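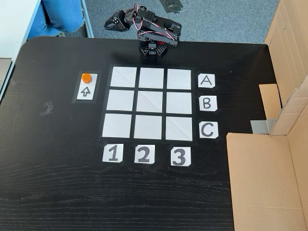 5.2 Does the policy read the board?

The headline number for Ccori on the Tidach placement task is high, and we do not dispute it. When the policy is told to put the piece on B2, it usually puts the piece on B2. What we doubt is the explanation that came with the number, namely that the policy finds a named square by reading the row letters and column numerals taped beside the grid. The original evaluation never moved those labels. A policy that ignored them completely and learned nine arm motions, one for each command, would have earned the same score.

We rebuilt the task to check. Figure 4 shows the setup with the board empty and one orange piece waiting in the holder to the left of the grid, on the square above the printed arrow. Rows are marked A to C from the robot's side of the table outward, and columns 1 to 3 run left to right in the camera view. We fine-tuned the released Ccori weights on 1,262 teleoperated demonstrations, all of them collected with this layout. Each evaluation episode began with an empty grid and a typed command naming one square.

We then ran 235 evaluation episodes under three conditions. In the first, nothing was changed. In the second, all six labels were removed. In the third, the row labels A and C were swapped, so that a policy that reads them should send a piece meant for A1 to the square nearest the camera.

Taking the labels away made no difference that we could measure. The swap was worse for the reading account: the arm kept going to the old squares and never once followed the new letters. We see no way to square this with the claim that the labels are being used. They may be encoded somewhere in the visual features, but they do not steer the arm.

A weaker claim might survive, that the policy at least locates the grid by sight and places relative to it. We tested this by sliding the whole board, labels included, 12 mm toward the holder. Placements shifted with it, but only by part of the distance, and pieces began to land on the tape between squares. With a shift of 10 mm the errors were smaller and of the same kind. So there is some visual correction, and it falls short of what the task calls for. We did not try larger shifts, as the left column would then run too close to the holder.

Two cautions apply to our own result. The demonstrations came from a single layout, and fine-tuning on so narrow a set may have taught the policy to stop looking at labels it once attended to. The Endness variant, trained with the board in varied positions, might do better - we had no access to its weights. We also used one arm and one table, and the lighting was left as it was.

Even so, we would ask that future reports on Tidach include the swapped-label condition. It takes a minute to set up, and a success rate given without it says little about whether a policy understands the command.

Contact: Varkgate Manipulation Group | Copyright Varkgate | Back to top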